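Junico letter board, week one

I've had the Junico simulation pack on my work machine since June 2026, and I'm hooked! You get a simulated arm, a board with holes in it, and a set of block letters to push around as you like. Napaporn Chaimongkol at Beltbridge talked me into it (she paid 124 for her seat, same as me), and I let it grind through 500 runs over a weekend before I touched a single setting.

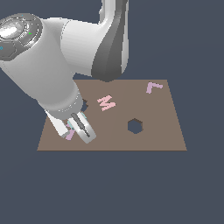
Setup took me 19 minutes, mostly spent hunting for the license key. The manual is thin on grip settings, so I ended up emailing Decha Hemmin in support, who wrote back the same evening with a config file I still use. The letters are my favorite part of the pack – flat little things, pastel colors, and you can start them at any angle you want.

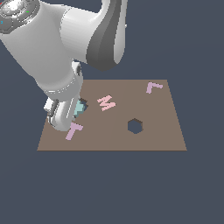
Pale cyan block in the gripper, right over its opening. M, L and T are lying on the board.

I'd still like a way to save camera angles (please, Junico!). Next up is a batch of 2000 runs with the letters shuffled every time, and I'll post more shots in September.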